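Hirkport repair shop adds bracket work, looks for more bench space

A small repair and fitting shop in Hirkport has started making and refitting metal mounting brackets for local customers, after two years of turning that kind of job away.

Driment, which is run by Dede Akolgo and her brother Yaw, opened as a place to get fans, pumps and sewing machines fixed. Brackets came in with the machines. A pump would arrive with its motor in good order and its mounting plate cracked through at a screw hole, and the owner would be told to order a new plate from the manufacturer and wait.

"People were waiting four weeks for a flat piece of metal with holes in it," Dede Akolgo said. "Some of them gave up and tied the thing down with wire."

The shop took on its first bracket orders in January. It has filled 768 so far, most of them for market traders, two bakeries and the Marino laundry, which had its whole row of dryers refitted. Yaw Akolgo cuts and drills the plates. Lamisi Asamoah, who joined from the Sarach boatyard, does the finishing and the fitting.

Most plates leave the shop in dark gray with a matte finish. Asamoah said customers had asked for bright paint at first, but the gray shows scratches less and is easier to touch up after a machine has been moved.

The screws are countersunk wherever the part allows it, so that the heads sit down in the plate and a block or housing can be mounted close against it. Small holes are added when a customer wants to fix a cover or a cable clip later on.

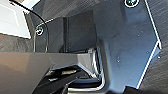 The slow part of the job is measuring. Many of the older machines in town have been repaired more than once, and the holes no longer match any drawing. Yaw Akolgo makes a card template of each one, marks the holes through it with a pencil and keeps the card in a drawer in case the customer comes back. He drills a test piece in scrap first if the spacing looks odd.

"If one hole is off, you can force the screw in and it will hold for a month," he said. "Then it works loose and takes the thread with it."

Mohammed-Awal Aidoo, who owns a cold store near the harbor, had brackets made for a pair of compressors this spring. He said the old ones had rusted at the corners and the compressors had begun to shake badly enough to be heard from the street. The new set was fitted in a morning. He has since ordered another for a pump.

Prices depend on the size of the plate and the number of holes. The shop does not charge for measuring if the work goes ahead. Customers who bring in the old plate, even in pieces, usually get the new one sooner.

The new work has left the shop short of room. The drill press shares a wall with the sewing machine bench, and metal dust has to be kept away from it — the two jobs are now done at different hours, with drilling before noon. The Akolgos are asking for the use of the empty unit next door, which belongs to Kwame Opoku. Opoku said he was willing to rent it and that the wiring would have to be checked first.

A second drill press has been priced at 3650, and the shop has put aside 800 toward it.

Driment takes bracket orders at the front counter from 8 a.m. Machines too heavy to move can be measured on site in Hirkport, and the shop asks that they be switched off and wiped down before the visit.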